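Klinhom Wicker Laundry Basket, Large Rectangle

Item 3157
$46
Color: Cream
In stock at Ullosstead

I've sold a lot of laundry baskets over the years and most of them bored me. Plastic ones crack at the handles, cloth ones slump over the minute you put a wet towel in, and the tall round ones mean you're standing there with your arm in up to the shoulder hunting for a sock. So when Sunee Saengthong sent me the first Klinhom samples I took one straight home (sorry, stockroom) and it never came back!

It's a big, low rectangle with rounded corners and a thick braided rim. The sides slope in a little on the way down, so you can grab it anywhere along the edge and it doesn't bang into your shins. The color is a soft cream that leans toward pale yellow in some light, and the weave on the bottom is fine and tight. I care about that more than I probably should, but I've lost baby socks through open-weave baskets before and I'm still a bit sore about it.

The part I like best is how it works with a front loader. You park it on the floor right under the open door, reach in, and pull everything forward and down. A tall basket gets in the way of the door on a lot of machines. The Klinhom is low enough that the door swings over the top of it, at least on mine and on the two we have in the shop laundry room. Measure yours first if it sits right down on the floor, and if you have a pedestal you'll have room to spare. 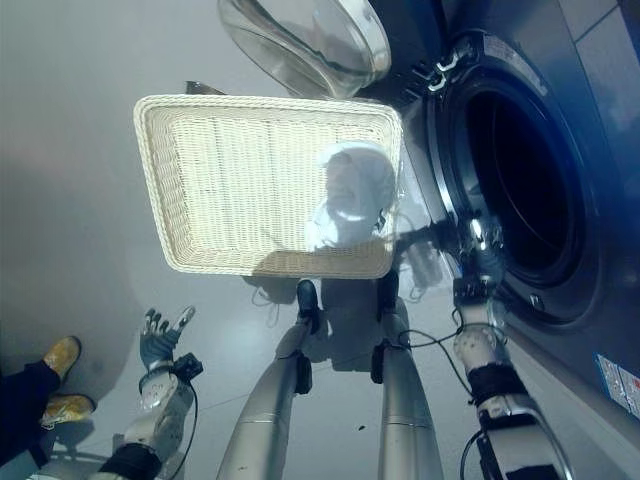 I get asked all the time whether you can put wet washing in it. Yes, for the trip from the washer to the line or the dryer. Please don't leave a soaking load sitting in there overnight. Wicker is a natural material and it will go dark and musty on you, same as any other woven basket. If I know I'm going to get distracted (I always get distracted) I throw an old towel in the bottom first.

For cleaning, I run the brush end of the vacuum over the weave every so often to get the lint out, then wipe it down with a damp cloth and stand it on its side to dry. No bleach, no hose. Keep it out of strong sun too, unless you like the faded look, and some people really do.

Will it snag things? We sand the inside by hand before it goes out, and I've had no trouble with T-shirts, sheets or towels. With tights or a loose knit I'd use a liner. The Flunder cotton liner fits this one nicely. It ties on at the corners and goes through the wash with everything else. Sold separately, I'm afraid.

A few more bits people write in about:

Each basket is woven by hand, so the shade moves around a little from one to the next, and you may see some strands that are a touch darker than their neighbors. I think it looks great, but if you're buying a pair and want them close, put a note on your order and Kamol Kaewmanee in our packing room will go through the stack and match them for you.

There's no lid. We tried one and it spent its whole life leaning on the wall behind the dryer.

It doesn't fold, and it won't nest with the Atham basket, which has straight sides. Two Klinhoms will nest with each other if you don't force them.

Shipping is a flat $4 on this one. It's big but it's light, so it goes out in a plain carton with paper around the rim. If a strand has popped loose when it gets to you, send me a photo and I'll sort out a replacement.

The next batch is due in October, so if the cream shows as sold out, leave your email and I'll write to you when they land.

Page updated Jun 13, 2019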